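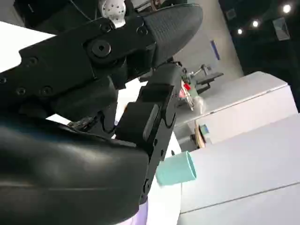 Visita a la fábrica de papel de Rondunthorpe – notas rápidas antes de que se me olviden

Llegamos tarde, claro. El tren se quedó parado en Tolwood casi media hora y luego hubo que andar desde el apeadero por una carretera sin arcén. Lesia Ivanyshyn iba delante con el mapa impreso, los demás detrás en fila. Frío, barro, un perro ladrando todo el rato detrás de una valla.

La fábrica está al lado del río. Edificio largo de ladrillo, tejado en dientes de sierra, una chimenea que ya no se usa. Por dentro huele a trapo mojado y un poco a cola. Nos dieron batas y tapones para los oídos. Los tapones, imprescindibles en la nave de la máquina, en el resto sobran.

Nos recibió Dagmar Kopecký, jefa de producción. Habla deprisa y no repite. Empezó por el almacén de fibra: balas de algodón, línter sobre todo, y algo de lino que les llega en marzo y tiene que durar todo el año. El lino es caro y lo guardan para los papeles de grabado. Se puede tocar. El línter parece guata, el lino tira más a estopa.

Después las pilas holandesas. Tienen tres, dos en marcha el dia que fuimos. La más vieja lleva ahí desde antes de que Karpenko comprara la fábrica. El batido es donde se decide casi todo, según Kopecký: poco batido, papel blando y absorbente; mucho batido, papel duro que suena cuando lo sacudes. Nos pasó dos hojas de la misma fibra con batido distinto y sí, se nota muchísimo, una parecía tela y la otra casi pergamino.

Pregunté por el agua. Sacan del río, filtran y devuelven. En verano bajan el ritmo si el caudal es flojo. No quiso dar mas detalles y tampoco insistí.

La sala de hojas a mano, lo mejor con diferencia. Zlata Symonenko lleva la tina y Su-bin Do pone los fieltros. Trabajan sin hablarse. Ella mete la forma, la saca, la sacude adelante y atrás y luego a los lados, dos segundos, y ya está pasando la forma al otro. La pila que están montando va a la prensa cuando llega a 86 hojas, ni una más, porque con más las de en medio salen con demasiada agua. Intenté hacer una. Me salió con un borde gordo y una lágrima en medio (así llaman a la marca de la gota que cae de la mano). Symonenko la devolvió a la tina sin decir nada – me lo merecía.
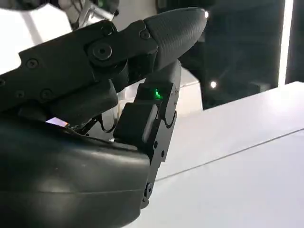 El secadero está arriba, por una escalera bastante empinada. Cuerdas de pelo de vaca, que no manchan, y las hojas colgadas en grupos de cuatro o cinco. Ventanas con lamas que se abren y se cierran según el viento. Si seca deprisa se abarquilla. Si seca lento coge olor. Kopecký sube tres veces al día a mirar las lamas y no delega.

El encolado, con gelatina, en una bañera larga calentada por debajo. Aquí el olor ya es otra cosa, a caldo. Dos del grupo se salieron al patio.

Luego la parte de archivo, que no venía en el programa. Loretta Holloway, que se encarga de las filigranas, abrió los cajones. 605 formas catalogadas, muchas con el alambre cosido a mano. Hay una con un gallo, otra con un ancla torcida, y una serie entera que se hizo para un registro de la propiedad que al final no pagó. Las fichas están a máquina y con correcciones a lápiz encima. Me habría quedado ahí toda la tarde.

Y una curiosidad: el papel Vostunar, el que compro yo para acuarela en bloques, es de aquí. Ni idea. Lo hacen en la máquina redonda, una tirada de 4,000 hojas al mes, y el grano lo da el fieltro y no un rodillo como yo creía. Los fieltros nuevos dejan un grano feo las primeras semanas y esas hojas van a la caja de segundas.

La tienda: pequeña, caja de segundas junto a la puerta, se vende al peso. Me llevé kilo y medio. Hay hojas con puntos, con esquinas dobladas, alguna con un pelo metido dentro. Para bocetos, perfectas. Los cuadernos cosidos me parecieron caros para lo que son, la encuadernación la hacen fuera.

Cosas prácticas. La visita dura dos horas, la nuestra tres menos cuarto por lo del archivo. No hay cafetería, llevad bocadillo. Calzado cerrado, el suelo de la sala de tinas está siempre encharcado. Las fotos se permiten, con flash no. El último tren desde Tolwood pasa a las seis y diez y si lo perdéis toca taxi, que nos pasó a nosotros.

Me faltó ver el satinado, estaba cerrado. Quiero volver en marzo, cuando llega el lino.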